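Cuaderno de taller, Ekevside
31 de julio, jueves
Anota: D. Shabalala
Asunto: soldadura de fondo en bolsas de película de polietileno, carga estática y reparto de fugas

Continúa la entrada anterior sobre el lote Undelden. Queda pendiente de aquella la corrección de la tara de la cubeta, que no afecta a lo de hoy.

Punto de partida. Las reclamaciones recibidas hablan siempre de "bolsas que se rompen", pero en las muestras devueltas la película está casi siempre íntegra y lo que ha cedido es el fondo. Una cosa es el desgarro del cuerpo y otra la apertura de la soldadura. Se arreglan en sitios distintos de la línea, así que conviene dejar de registrarlas en la misma columna. Hrefna ha separado ya los dos campos en la hoja común. Las filas antiguas sin distinción se quedan como "sin clasificar"; no vamos a reinterpretarlas de memoria.

Tipos de fondo considerados:

Fondo plano. Una sola línea transversal que cierra el tubo. Rápido de fabricar. Las esquinas quedan libres y, al cargar, la tensión se concentra en el encuentro entre la soldadura y el pliegue lateral.

Fondo estrella. El tubo se pliega sobre sí mismo antes de soldar. Se eliminan los canales de las esquinas y la bolsa se adapta mejor a un recipiente redondo. Contrapartida: la barra tiene que atravesar más capas, y en el centro, donde se acumulan, es fácil quedarse corto de temperatura.

Fondo con fuelle. Cuatro capas en los laterales y dos en el centro. La transición entre unas y otras es el punto débil clásico. Si se ajusta la barra para las cuatro, las dos se adelgazan.

El lote Undelden es de fondo estrella. El de Callico, que usamos como referencia, es plano.

Acondicionamiento. Las bolsas de Undelden han pasado alrededor de 455 horas en el armario de la sala interior, plegadas, sin peso encima y protegidas de la luz. Las de Callico han estado en el mismo estante. El registrador del armario perdió datos durante un corte de corriente y por tanto no doy una temperatura media; la curva disponible es plana antes y después del hueco, pero no se puede afirmar nada del intervalo.

Montaje. Bolsa colgada del aro por el borde doblado, sin contacto del fondo con nada. Carga de agua, 1.867 g por bolsa, pesada en la balanza grande. Se vierte por el embudo largo para no golpear el fondo con el chorro. Debajo, bandeja con papel secante marcado con lápiz de tinta, que vira en cuanto cae una gota y permite ver de qué zona del fondo procede. La idea del lápiz es de Hrefna y funciona mejor que el colorante en el agua, que manchaba la soldadura e impedía mirarla después a la lupa.

Se ensayan 8 bolsas de Undelden. Fugan 3. Ninguna abre de golpe: en todas el secante marca primero un punto aislado y luego una mancha que crece hacia fuera. El punto inicial cae en el centro de la estrella, donde coinciden más capas. No hay ninguna fuga en el cuerpo ni en los pliegues.

Las de Callico aguantan la misma carga sin marcar el secante, aunque el fondo se deforma a simple vista en las esquinas y la película blanquea ligeramente junto a la línea. Es deformación plástica y no se recupera al descargar. Con más carga cederían por ahí, supongo, pero no lo he ensayado.

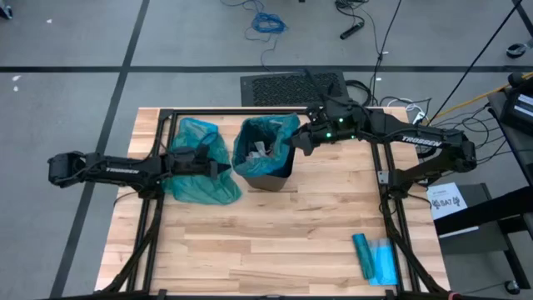
Bolsa suelta sobre la mesa, a la izquierda del cubo.

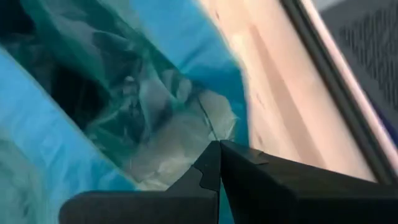
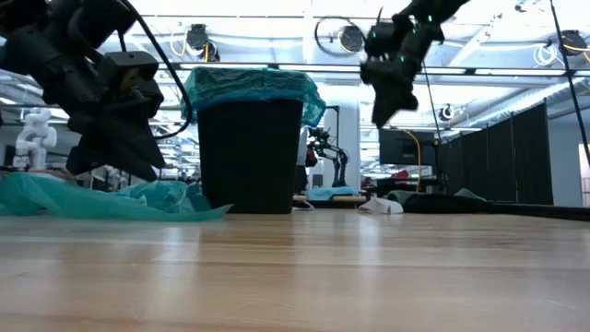
Tiempo de lectura: 8 min

Observación a la lupa. Corté el fondo de las bolsas con fuga siguiendo la bisectriz de la estrella y abrí las capas con la espátula fina. En el centro las capas interiores se separan casi sin esfuerzo y las dos superficies aparecen lisas y brillantes, sin hilos ni zonas arrancadas. Eso es pegado superficial: la barra ha calentado lo bastante para que las caras se adhieran, pero no para que el material se mezcle. En las capas exteriores la separación es imposible sin romper la película. El calor entró bien por fuera y no llegó dentro.

Corté también una de las que no fugaron. El centro presenta el mismo aspecto, algo menos marcado. O sea que la diferencia entre las que fugan y las que no es de grado, y el lote entero debe tratarse como sospechoso. Haber pasado el ensayo de carga no significa mucho para estas bolsas.

Hipótesis, por orden de preferencia:

a) Tiempo de contacto corto. Si la línea se aceleró sin tocar la temperatura, las capas interiores son las primeras en sufrirlo. Es lo que mejor encaja con un exterior bien soldado.

b) Temperatura baja de la barra. Daría también un exterior flojo, y no lo vemos.

c) Contaminación por aditivo deslizante. Con el almacenamiento el deslizante migra a la superficie y estorba la soldadura, pero para eso tendría que haber migrado antes de soldar, es decir, con la bobina guardada mucho tiempo. Undelden no nos ha dado la fecha de extrusión. Pedirla.

d) Presión desigual por desgaste de la goma de contrapresión. Esperaría fugas desplazadas siempre hacia el mismo lado, y los puntos de inicio no muestran preferencia.

Llamé a Du Plessis por lo del tiempo de contacto. Su encargado de línea confirma que en fondo estrella ellos regulan siempre por tiempo y dejan la temperatura casi fija, porque subirla degrada las capas de fuera antes de que las de dentro se enteren. Coincide con a), aunque su equipo es de otro tipo y no hay que trasladar los ajustes.

Sobre el método. El agua es una carga cómoda y repetible, pero no se parece a lo que lleva dentro una bolsa usada. Un líquido reparte la presión y busca cualquier poro; los residuos secos se apoyan en las paredes, hacen puente y descargan parte del peso en el recipiente. Una bolsa que gotea con agua puede pasar toda su vida útil con papel arrugado sin que se note. Al revés también ocurre: un canto rígido en el fondo perfora una película que habría aguantado bastante más agua. Para clasificar soldaduras me quedo con el agua. Para decir a un cliente si la bolsa le sirve, no basta.

El colgado libre también es más severo que el uso corriente. Dentro de un cubo de la medida correcta el fondo descansa, y la soldadura trabaja sobre todo en el momento de sacar la bolsa. El caso malo es la bolsa demasiado corta para el cubo, que queda suspendida del borde con el fondo en el aire. Ahí el ensayo y el uso coinciden. Convendría que la ficha indicase la altura de bolsa junto a la altura máxima de recipiente, contando el doblez sobre el borde, que se come más longitud de la que la gente calcula.

Nota de Hrefna al margen, que copio para que no se pierda: el doblez exterior hace también de sujeción. Si es corto, la bolsa resbala hacia dentro con las primeras cargas y el fondo acaba apoyado por accidente, lo que oculta una soldadura mala. En el aro de ensayo no puede resbalar por la brida. Al comparar con devoluciones de clientes hay que preguntar cómo estaba colocada la bolsa.

Incidencias. La brida del aro tiene una rebaba que marca la película. La he repasado con lija fina. Revisar antes del siguiente uso. El embudo largo gotea por la unión; lo que cae por fuera puede virar el secante y dar una falsa fuga. Una de las lecturas hubo que repetirla por esto. He puesto una vuelta de cinta y hay que comprar otro.

La espátula fina no ha vuelto a su cajón. La tengo yo, en la mesa de corte.

Pendiente:

Pedir a Undelden fecha de extrusión y velocidad de línea del lote. Preguntar expresamente si hubo cambio de velocidad entre turnos.

Repetir la carga con bolsas de Undelden sacadas del mismo rollo en orden, anotando la posición. Si el defecto es de tiempo de contacto y la línea arrancaba despacio, el principio y el final del rollo deberían diferir.

Ensayo de pelado en tiras cortadas del centro de la estrella. Hrefna prepara las mordazas. Las tiras hay que cortarlas con cuchilla nueva; una mella en el canto inicia el desgarro y falsea la lectura.

Guardar parte del lote sin tocar hasta diciembre y volver a cargar entonces. Si la migración del deslizante influye en algo, se tendría que ver en bolsas ya soldadas como pérdida lenta, aunque lo dudo.

Cambiar en la plantilla "rotura" por "apertura de soldadura" y "desgarro de cuerpo". Avisar a Callico del cambio de nomenclatura antes de mandarles el próximo informe, porque ellos copian nuestras columnas tal cual.

Las muestras cortadas están en sobres, en la bandeja inferior del armario, con el número de bolsa en la solapa. No plegarlas por el centro.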